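Home / News / Jobs & callouts

Playtesters and one part-time QA person wanted - Magagula, our netball management game

Posted by Svitlana Dmytriv in Jobs & callouts

Quick one because I have a build going out and the kettle is on.

Ikden is looking for people. Two lots of people, so please read which bit is you before you email.

1. Closed playtest for Magagula (paid in vouchers, remote, anyone over 18 in Australia or NZ)
2. Part-time QA and data tester (paid properly, casual contract, mostly remote)

If you've been following along you know what Magagula is. If you haven't: netball club management sim, PC first, handheld later if we survive. You run a club from the Saturday-morning comp level up to the top division. Signings, rosters, training loads, court hire, the canteen, injuries, the parents' email list. Match engine is 2D, top down, bibs on dots. No 3D players and there won't be any, please stop asking Karabo on the forum.

Our last game was Purwood, the lawn bowls one. Small team, same team.

WHAT THE PLAYTEST IS

Runs in four blocks starting in May. Each block is a new build and a different chunk of the game:

Block 1 - first season, new club, tutorial stuff. We want people who have never played a management game as well as people who have played far too many of them.
Block 2 - transfers and contracts. The negotiation screen has been rebuilt twice. It needs strangers on it.
Block 3 - match day. Rotations, timeouts, the umpire model, super shot on or off.
Block 4 - long saves. Ten seasons plus. Leave it running while you cook tea if you like, but we need the save file at the end.

You don't have to do all four. Say on the form which ones you can do. If you sign up for a block and life gets in the way just tell us, no hard feelings, we'd rather know early so we can give the spot to someone on the waitlist.

Expect to play for a few evenings per block, then fill in a survey. The survey has free text boxes. Please use them. "Good" is nice to read but I can't fix anything with it.

WHAT YOU NEED

A Windows PC or laptop, nothing flash. The game is mostly tables. Integrated graphics is fine, and older the better in some ways, we're short of testers on slow machines.
Internet good enough to pull down a build. Patches are small after that.
A mouse. Trackpad works but the roster screen is a pain on it (known issue, on the list).
To be 18 or over and living in Australia or New Zealand for this round. Canada and UK later on.
To be OK with signing a short NDA. It's one page. You can say you're in the test, you just can't post screenshots or stream it.

You do NOT need to know netball. Really. About half of each group will be people who can't tell a wing attack from a goal keeper, on purpose. If you do know it, coached it, scored it, umpired it, tell us on the form becuase we've got seperate questions for you.

WHAT YOU GET

A voucher at the end of each completed block, your name in the credits if you want it there, and a key for the finished game. Vouchers go out by email once the survey and save file are both in. Not before, sorry, we learned that one on Purwood.

We have room for up to 602 testers across the four blocks. Spots aren't first come first served, we pick for a spread of machines and experience, so no need to panic-apply at midnight.

THE QA AND DATA JOB

Casual, part-time, two days a week to start, likely three once we're close to release. Award rates or better depending on experience, super on top, we'll talk numbers in the first call so nobody wastes an afternoon. Reports to Karabo Mabuza, who runs QA and the player database.

The database is the big part of it. There are 2698 made-up players in there at the moment, plus coaches, plus clubs, plus grounds and indoor centres, and all of it has to hang together. Goal shooters who are 155cm and can't jump. A coach who retired before she was born. A club in Drendstead division that plays its home games at a pool. That sort of thing. Someone has to find those and it helps if finding them makes you happy.

Day to day:

- run the test plan on each build and log what breaks
- write bug reports another human can follow (steps, what you expected, what you got, save attached)
- check database exports for rubbish, fix the small ones, flag the big ones
- overnight sim runs - set them off, read the results next morning, notice when the whole league has scored 90 a game
- answer tester emails during the blocks, be kind to them
- help out with the controller build when that gets going

We'd like:

- some testing experience, paid or unpaid. Modding counts. Running a fan database counts a lot
- comfortable in spreadsheets. You don't have to code. If you can write a bit of Python, great, mention it
- decent clear writing
- patience for seeing the same screen 200 times

Would be handy but don't stress: knowledge of netball or any women's team sport at club level, experience with screen readers or accessability testing, having used a bug tracker before (any of them, they're all annoying).

Where: remote from anywhere in Australia. If you're near us you can come in, there's a spare desk and decent coffee up the road. We get everyone together in person a couple of times a year and we pay for the travel.

Hours: flexible, but there's a team call at 10am on your work days, short, cameras optional. During a test block we'd want one of your two days to land when the build goes out.

Gear: we supply a laptop. Second monitor too if you've got somewhere to put it.
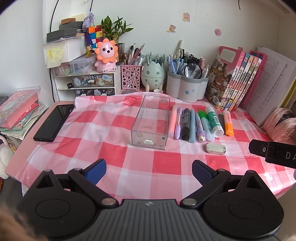

The contract is for six months first, with a chat at month four about whether you want to keep going and whether we do. Two of the current team started on this exact deal so it's not a trick. No unpaid trial. There is a short paid task for the final few people - you get an old build with known bugs in it, a couple of hours, and we look at how you write up what you find. You're paid for the task whether you get the job or not. Flat $1750 budget split between everyone who gets that far, so the more even we keep the shortlist the better for you lot.

We want to hear from people who don't usually apply for games jobs. Parents going back to work, people changing over from something completely different, people without a degree. Nobody here will ask about a degree, I don't have one. If you need anything changed to make the application or the interview easier (phone not video, questions ahead of time, whatever) say so in the email and it's done.

HOW TO APPLY

Playtest: fill in the form on the Magagula page, link in the menu up top. Takes ten minutes. It'll ask for your machine specs, there's a button that copies them for you if you don't know where to look. You'll get an auto reply. If you don't get an auto reply check your spam, then email us.

QA job: email jobs with "QA and data" in the subject. Send:

- a CV, two pages max, any format
- one bug you found in any game, ever, written up the way you'd want to receive it. Doesn't have to be a good game. Doesn't have to be an important bug
- which days suit you

No cover letter. Please, no cover letter. The bug report is the cover letter.

Both close at 5pm Sydney time on the last day of April. Karabo and I read all the job ones ourselves so give us a couple of weeks. Everyone hears back, yes or no.

A FEW THINGS PEOPLE HAVE ALREADY ASKED

Can I do the playtest and apply for the job?
Yep. One doesn't affect the other. If you get the job you come off the tester list.

Is there a Mac version?
Not for this round. It runs under some of the compatability layers, sort of, but we can't support it yet.

Is it real clubs and real players?
No. All made up, that's why there's a database job. There will be an editor at launch so you can put your own club in.

Men's and mixed comps?
Mixed is in for the lower grades. Men's is planned for after launch, no date.

My daughter is 15 and would be brilliant at this.
I beleive you! Still 18 and over for now, for the NDA. Get her to join the forum and post ideas in the suggestions thread, we read it.

Can my whole club sign up?
Yes, seperately, one form each. Put the club name in the last box.

Will my saves carry over to the finished game?
No. The save format changes every block. Don't get attached to anyone.

Anything else, ask in the thread under this post or email. I'm slow on the forum during build weeks, Karabo is faster.

Svitlana
Ikden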